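Clemgate Home Forum > Walls, Ceilings, Paint
Flat or eggshell on a ceiling? My brother-in-law and I aren't speaking (kidding, mostly)
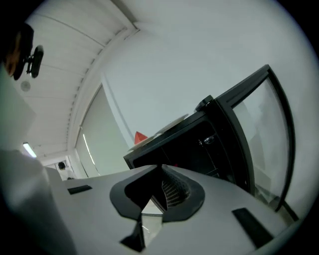 Looking up toward the ceiling and wall.

pattycake_mn
22/11/2020
OK so I'm finally repainting the upstairs room and I thought the only decision was going to be which white. Ha. My brother-in-law painted houses for a few summers and he swears up and down that I want eggshell on the ceiling so I can wipe it. The guy at Esteves Paint told me flat, always flat, and looked at me like I'd asked to paint it with mustard. The room gets a ton of sun from one side in the afternoon, and the drywall seams up there were done by whoever had the house before us, with what I can only guess was a butter knife. I've sanded the worst of them with 220 and they feel okay to my hand. So which is it? I only want to buy one gallon and I only want to do this once!

drywall_dan
Flat. Side light plus bad seams plus any sheen at all and you'll see every single one from the doorway, I promise you. Your hand lies to you, by the way. Get a work light, hold it right up against the ceiling so the beam rakes across, and look again before you open the can.

Gurnadik
I'm gonna disagree with Dan a little. I put eggshell in my kids' room and I'm really glad I did, I've washed off crayon, yogurt and something I never identified. If the seams are decent it's fine. People get weirdly religious about flat ceilings.

drywall_dan
How does yogurt get on a ceiling

Gurnadik
Spoon. Long story.

And before you ask, yes you can see one seam at about four in the afternoon. I've made my peace with it.

pattycake_mn
Well that's my exact problem hour, that's when I'm in there folding clothes. Did the work light thing just now and oh no. OH no. There's a ridge running half the length of the room that I never noticed in all the time we've lived here. Do I sand more or do I have to mud it?

Svend Gunnlaugsson
Mud it. If you keep sanding a ridge you go through to the tape, it fuzzes up, and then you have a bigger job. Take a wide knife, feather out on both sides of the ridge, leave the high spot itself nearly bare. Let it dry overnight. Second coat wider than the first. Then sand very lightly, and prime the patches, please prime the patches. Bare mud drinks paint and you get dull stripes that no finish coat will hide.

I paid 40 dollars for a wide Roteck knife years ago and my wife thought I had lost my mind. I still use it.

hallway_gremlin
Seconding the primer. I skipped it in my hallway and you can read where every patch is like a map. Two coats of flat on top and it STILL shows.

Gurnadik
See, flat didn't save you either!

hallway_gremlin
lol fair, but eggshell would've been worse and you know it

tomato_ruth
Has anyone said matte yet? There's matte that you can wipe gently, it's a bit shinier than dead flat but nowhere near eggshell. I used it in a bathroom with no fan and it's held up fine. Costs more, though. Roll it all in the same direction on the last coat, toward the window, and keep a wet edge or you'll get lap marks.

drywall_dan
I'd accept matte. Grudgingly. Only after she muds the ridge.

pattycake_mn
OK first coat of mud is on and my neck is killing me. Going with Ruth's matte, I think, so now my brother-in-law and the paint store guy can both be mad at me. Svend, how wide is wide on the second coat? I stopped a hand's width out on each side and it looks kind of lumpy where it ends.

Svend Gunnlaugsson
Go double that, and thin the mud with a little water first. Press harder on the outside edge of the knife than the inside. The lumps at the end you can knock off with the knife once it is dry.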